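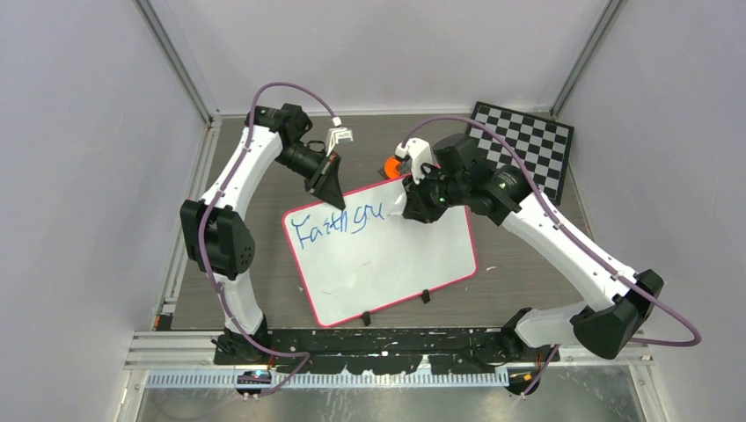
Search the Brarkenia newsletter
Enter keywords Go

Whiteboards - a few quick things before January gets away from us

Small dry-erase boards are back in the supply closet. 12 of them, the lap size with rounded corners. Take one, sign the sheet, bring it back wiped. Last time 11 went out and we spent a month finding them under coats.

Cleaning. Dry cloth first, always. If the ink has been sitting over a weekend it won't come off with a cloth, so go over the old writing with a fresh marker and wipe right away. Sounds backwards, works fine. Still a gray smudge? Damp cloth, drop of dish soap, then dry it. Please no scouring pads, we lost the big board in the Amaral room that way and it now holds on to evrything you write.

Markers - blue and black only in the closet for now. Red stains the worst and we're out of it anyway. Store them flat, not tip up. Caps on till they click. If one is scratchy and thin put it in the coffee can by the door, don't put it back in the box for the next person to find.

Clips. A few boards have little black clips on the border, good for holding a sheet of paper while you copy from it. Leave them on the board please. They vanish.

Writing on a slant: lots of us do it, the line starts low and climbs. Turn the board a bit on the table untill your arm moves comfortably, or lay a ruler across and write just over it. Start further left than you think you need to. Names especially, the last letters always get squashed.

New order goes to Grastero at the end of the month. Want erasers or a second box of blues, put it on the list by the sink before noon on the last day. Nothing gets added after that.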